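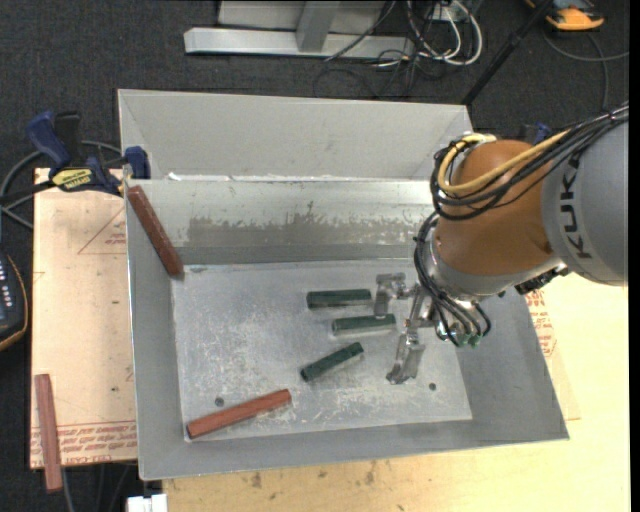 The Slow Arithmetic of Hard Water

Scale is a simple deposit with a complicated schedule. Calcium and bicarbonate travel together in groundwater without much trouble until the water is heated. Carbon dioxide then leaves, the balance shifts, and calcium carbonate comes out of solution on whatever surface is hottest. In a domestic water heater that surface is the element or the floor of the tank. In a laundry it is the heat exchanger, and the laundry in Hollis has replaced 2 of those in the past four years.

Hollis draws its supply from a limestone aquifer. The town has never softened its water centrally, and most households either run a softener in the basement or descale by hand. Bhavana Poduval, a water chemist who has sampled the town's taps for the past decade, regards the arrangement as reasonable. Hardness has no taste that most residents object to, and the minerals are not considered a health concern. The cost is mechanical.

That cost is paid in heat transfer. Carbonate scale conducts heat far less well than copper or steel. A thin layer forces the burner to run longer for the same outlet temperature, and the metal beneath the layer runs hotter than its designer intended. Seams fatigue. In electric units the element fails first, usually with a hairline split in the sheath.

Poduval's records for the laundry begin in February, when its operator, Magnus Crichton, agreed to fit meters on both sides of the exchanger. The unit logged 1,976 hours before its outlet temperature fell below the set limit. The service interval printed in the manual is 2,000 hours. Crichton had been treating that number as a minimum. He now schedules the acid flush early and keeps a spare gasket set on the shelf.

The flush itself is unremarkable. The exchanger is isolated at its valves, a small pump is connected to the service ports, and a dilute citric acid solution is circulated until the fizzing stops and the pH levels off. Stronger acids work faster and also attack the brazing. Rinse water is neutralized before it goes down the drain.

Prevention is less settled. Ion exchange softeners are well understood: calcium and magnesium are held on a resin bed and sodium is released in their place. The bed is then regenerated with brine, and the spent brine goes to the sewer. Duygu Gezer, who manages the treatment plant downstream at Nunireck, would like to see less of it. Chloride passes through her plant unchanged and ends up in the river.

Older softeners regenerate on a timer, whether the resin needs it or not. Metered models wait until a set volume has passed. Gezer's preferred measure is replacement of the timer valves, which she considers cheaper per pound of salt avoided than any change at the plant.

Phosphate dosing is the other option in local use. It does not remove hardness. It interferes with crystal growth, so that less scale adheres to the metal, but its effect declines as water temperature rises. Crichton tried it ahead of the exchanger and stopped. He still doses the cold line that feeds the rinse valves.

The meters at the laundry will stay in place through the next flush, and Poduval intends to publish both sets of readings together.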